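Treloar Community Forum
Board: Local Technology and Events
Topic: Gorance open day, the handling demonstration (visitor remarks)

heltow_records
Moderator
Posted in November

Members who attended the Gorance open day are invited to record their remarks in this topic. The program comprised an introductory talk, the handling demonstration, and a period for visitors to try the grippers under supervision. Remarks will be forwarded to the organizers at Drimilmont. Members are asked to confine themselves to what they observed and to keep separate subjects in separate topics.

bench_and_vise
Member

I attended the morning session. The demonstration concerned small household articles, and the octopus toys occupied most of the time allotted to it. I consider them a sound choice. A curled, uneven shape offers very little flat surface to a finger pad, and the operator must decide whether to approach the head or the tentacles. 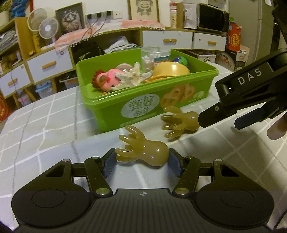 Was prior registration required for the supervised period?

Registration was taken at the entrance on the day, and places were given in order of arrival.

bench_and_vise
Member

I thank the moderator for clarifying the matter of registration. I would add that the supervised period was well conducted and that questions were answered fully.

quillfeather338
Member

I must respectfully differ on the choice of articles. A visitor who travels from Heltow expects to see automation, and what was offered was people working grippers by hand. The printed program used the word "robot" in its title. In my opinion the organizers should amend that wording before the next open day.

heltow_records
Moderator

The observation is noted. The introductory talk did state that handheld grippers are used to record how a task is performed, and that such recordings are intended for the later training of robots. Members who arrived after the talk may not have heard this. A handout was available at the door and its text is reproduced in part for their benefit. 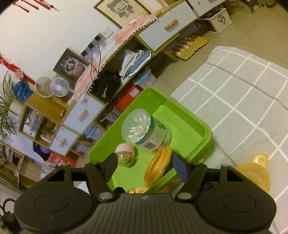 Reading time: 2 minutes

Gorance Open Day, Notes for Visitors (extract). The tasks shown today involve ordinary articles kept in and near the home. Visitors are requested to remain behind the operator while a task is in progress. Articles should not be moved between attempts except by the operator. Questions are welcome at the close of each task.

quillfeather338
Member

I have now read the extract and accept that the explanation was given. My objection to the title stands. I also found the room small for the number of visitors admitted, and the view from the back was poor.

oldmill1867
Member

I attended in the afternoon and hold the opposite view regarding the setting. A home interior is crowded, and a demonstration performed on a bare bench would have told us very little. The green box with its mixed contents was of more interest to me than the talk. I do agree that fewer persons should be admitted at one time.

On a technical point, I would have welcomed a longer explanation of work with two grippers. Placing one at each side of the table raises the question of which should act first, and the talk passed over it quickly.

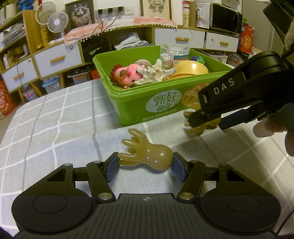

Summary of remarks to be forwarded

heltow_records
Moderator

The following will be sent to Drimilmont on behalf of members:

1. The title of the program should state that the grippers are operated by hand.
2. Admission to each session should be reduced, or a second room provided.
3. The talk should give more time to tasks involving two grippers.
4. The notes for visitors should be issued in advance.

Members who wish to amend an item should reply before the end of the month.

bench_and_vise
Member

I support items 2 through 4. I do not support item 1, as I consider the existing title adequate.

quillfeather338
Member

I support all four items and request that item 1 be retained as written.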